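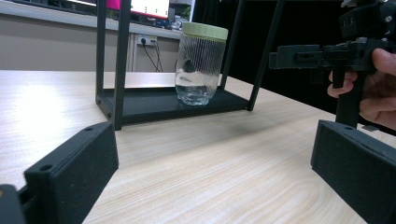

Ribbed storage jar

A ribbed storage jar is a glass container with vertical ridges, or ribs, molded into its sides and a lid that screws or presses on. It is used in kitchens for dry goods, drinks, leftovers and small household items. The form is also called a fluted or reeded jar. Sellers use the three words as if they meant different things, but there is no settled distinction between them.

Design

Most ribbed jars are cylinders with a short neck and rounded shoulders. The ribs may be narrow and closely set or broad and widely spaced. They usually stop below the neck so that the lid can seat on smooth glass. Lids are made of metal, plastic, wood or glass, and colored screw lids are common on cheaper jars.

The ribs are often said to make a jar stronger. This claim should be treated with care. Ridges can stiffen a wall of a given thickness, but many ribbed jars are pressed with thin glass between the ribs, and a drop onto a tile floor breaks them as readily as plain ones. A better case can be made for grip, at least with wet hands. The ribs also hide fingerprints and small scratches, a benefit that sellers mention less often.

Visibility is the main drawback. Ribbed glass bends light, so objects behind or inside the jar look broken up, and the level of a clear liquid shows only as a faint line. Cooks who measure by eye tend to prefer plain glass.

Care

Dust and grease collect in the grooves, and a flat sponge does not reach them well. A soft brush is the usual answer. Lids with ridged edges need the same treatment. Dishwasher advice varies from maker to maker and is sometimes contradicted by the label on the same jar.

Display and storage

Ribbed jars are often kept in open metal racks or on trays with a raised rim. The rim catches drips and stops a jar from sliding off, although a low one does little if the rack is knocked. Screws at the corners of a metal tray can mark a wooden table, and felt pads are sold to prevent this. Their glue rarely outlasts a few moves — a point raised by Lempi Valtonen in her household handbook Saarela, which otherwise approves of racks.

Collecting

A small collectors' market exists, mostly for jars with their first lids. The Derkholm catalog, compiled by Eino Vainio and Impi Suominen, lists 119 patterns. Berhanu Tekleab has argued that 30 of these are the same jar with a different lid, and the compilers have not answered him in print. Attributions to the Pendilside glassworks are especially doubtful. The works left no pattern book, and the mark said to identify its jars, a small 4 on the base, may be nothing more than a mold number.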